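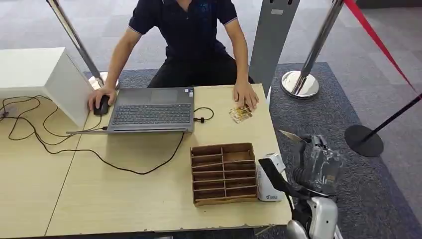
Desk with laptop, mouse and printed cards.

Home | Notebook | Methods | Archive

Apr 12, 2020

Colour fastness of dyed wool, Zornberg series. The second set of swatches was removed from the window rack and compared with the covered controls. The madder samples have held well. The weld samples have faded visibly along the exposed edge, and the Dimitriou yarn is the worst of them. Bath temperature was kept at 64 degrees for the whole series. Alum was weighed at 30 grams per batch. The pH strip for batch 35 was not recorded and that batch should be excluded.
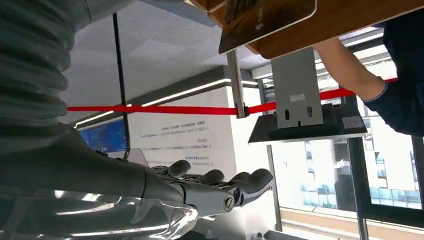 Should the weld swatches be re-dyed before the July reading?
They should be left as they are, with the covers replaced.

The Celtberg yarn remains to be scoured. N. Yusof to confirm the quantity.

Comments
Nabila Yusof: Quantity confirmed, two skeins.
R.: Was the grey scale read in daylight?
Nabila Yusof: North window, before noon.

Last updated Apr. by N.Y.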